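Lab Notebook – Two-Arm Handling Station, Camville
August 19, 2018
Entry by: Smaranda Voicu
Present: Rogelio Lumbao, Tamsin Delacroix (second half)

1. Purpose
Comparison of the Skonen finger set with the older Akside set on soft goods. The arms, controller and motion file are unchanged from the April series. Only the fingers and the grip force setting differ.

2. Setup
Grip force was set to 34 percent on both sides. Wrist speed was held at 16 percent for all lifts. R. Lumbao checked the zero position of each gripper before the first lift and again after the finger change.

3. Observations
The Akside fingers closed cleanly on a single layer but let go twice when the wrists moved apart. The Skonen fingers held through the full motion – including the pause at full width, where the April series gave the most trouble. The plaid shirt was the hardest item. With one gripper at each end, its middle sags and the right side twists into deep folds, so the width reading from the controller cannot be taken as the width of the cloth.

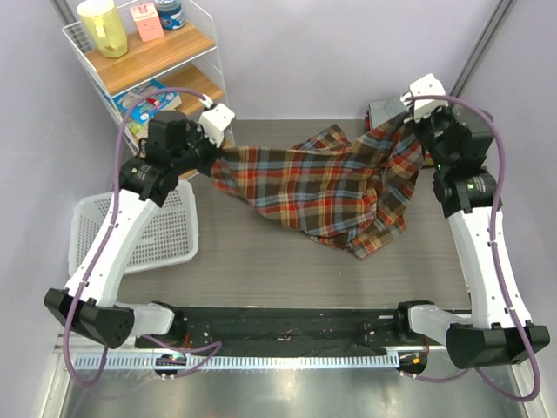
4. Open items
Repeat with the force at 19 percent, Skonen fingers only. T. Delacroix to ask Scanlon for a second set of finger pads. Cable slack at both wrists to be reviewed before the 90 degree rotation test.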